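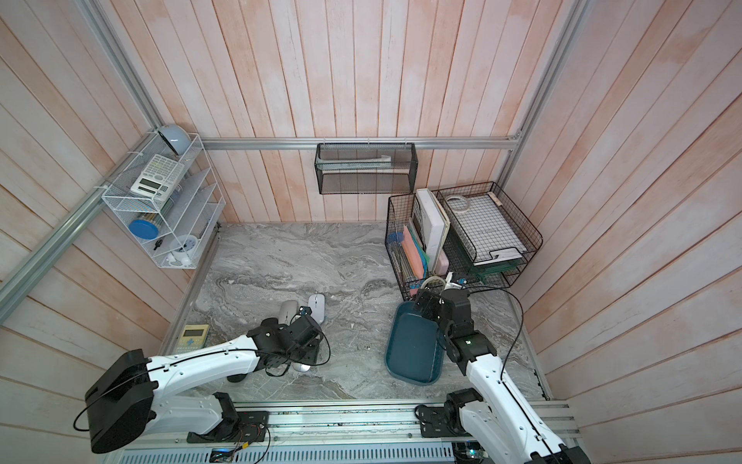

Wall storage in a small office fails at the fixing far more often than at the shelf. A thread on load, reach and what to hang where. The common case is a white wire-mesh organizer with slanted shelves, up in a corner with a calculator and a few small items in it. The contents are light. The question is what happens in a year, when it has become the place for files.

Start with the wall. Plaster, brick and timber all need different fixings, and the packet that comes with the organizer usually assumes one of them. Throw it in a drawer and buy to suit the wall you have.

Timber lining is forgiving if you find the framing behind it. Boards alone will take a screw, but thin ones split near the ends. Drill a pilot hole. Stay at least 35 mm in from any board end.

Vertical boards hide the horizontal framing. Look for the old nail lines. If they have been filled and painted over, a magnet will pick them up faster than a cheap stud finder.

Load next. Mesh racks are sold with a number on the box. The one I fitted in the Pearce Street office was rated at 14 kg, and the small print said "evenly distributed". A full lever arch file on the front lip is not evenly distributed.

The further a load sits from the wall, the harder it pulls on the top fixing. Heavy things go at the back and low. Light things can go anywhere. If the top screws start to show thread, take everything off before you tighten them. 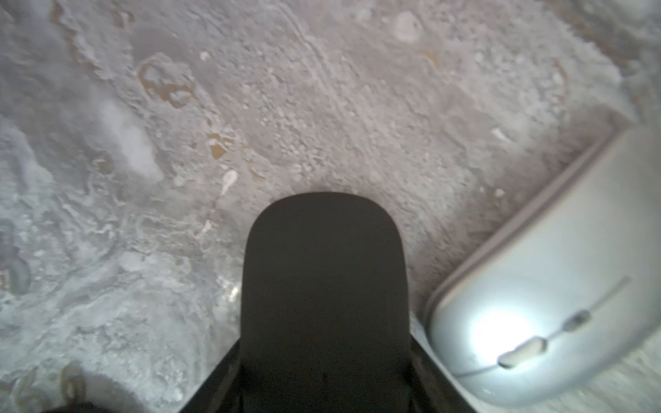

Wireless mouse, white and silver shell.

Pointing devices stay on the desk and so does anything else you touch all day. My rule is simple. Hourly use: desk. Daily use: wall, within arm's length while seated. Weekly use: wall, standing height. Anything less often goes in a cupboard.

Measure reach sitting down, with the chair where you really keep it. Bautista Echeverría did the layout for our Jandthorpe office and marked seated reach on the wall in pencil before a single hole was drilled. We moved two racks on paper that would otherwise have been moved with filler.

Desk depth changes this. Going from a shallow desk to a deep one puts the back wall out of seated reach for most people. The side wall then does the work, and the back wall becomes standing storage.

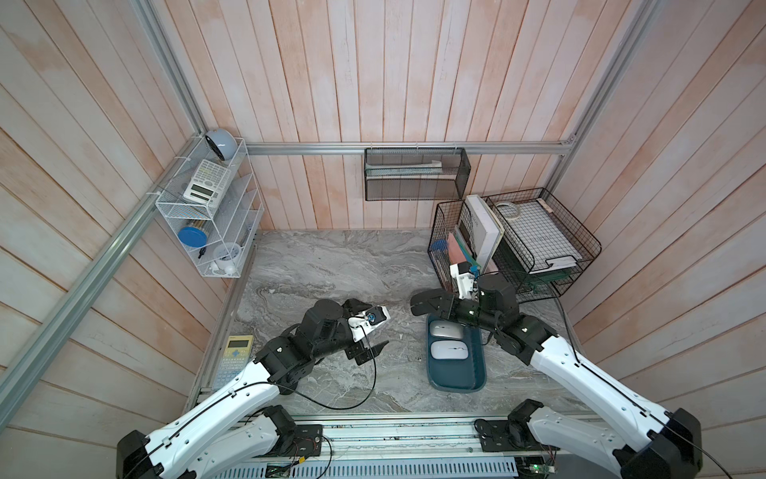 Slanted compartments suit flat things with a face you want to read. Anything round slides to the front, and anything narrow goes through the gaps in the mesh. A calculator tilted against the mesh with its display and keys showing is about the best use of one. Pens are about the worst, unless they are in a cup.

Mesh gap is worth checking before you buy. At 12 mm a pencil goes straight through. Paper clips go through nearly everything. A shallow tray cut from card fixes it and costs nothing.

Labels: put them on the container, never on the rack. Racks get reassigned. I still have one at Jandthorpe marked STAMPS that has held chargers for 7 years.

Hanging baskets on a rail are the other option. Good points: you can slide them along and lift them off to clean. Bad point: they swing if the hook is loose, and anything long will tip one when you pull it out by the end. Lay long items flat along the length of the basket.

Two product notes, both paid for by me. The Eltier rail kit is fine, but the end caps are soft and the grub screws chew them. The Gestum hooks are stiffer and cost more. I would buy the Gestum hooks again and skip the kit.
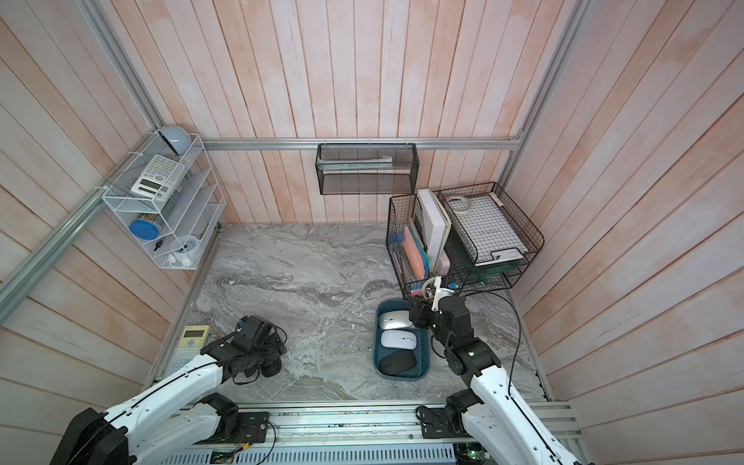 Lighting gets left until last and then has nowhere to go. Put it in the plan at the same time as the racks. The top shelf of a wall organizer is a reasonable spot for something like that light blue domed lamp head, provided the shelf is above seated eye level and the cord can drop down the corner. Check for glare on calculator displays, which are hard to read with a lamp right over them.

Painted boards in pale colours bounce a fair bit of light back onto the desk. Gloss does it too well. Low sheen is easier on the eyes in the late afternoon, when the sun comes in flat.

Maintenance is short. Once a year, empty the rack, push up on the bottom edge and pull down on the top. Any movement, find out which fixing it is. I do ours on a Friday when the phones are quiet.

Brick walls are a separate thread. Still collecting pull-out figures for old mortar.

Last updated: November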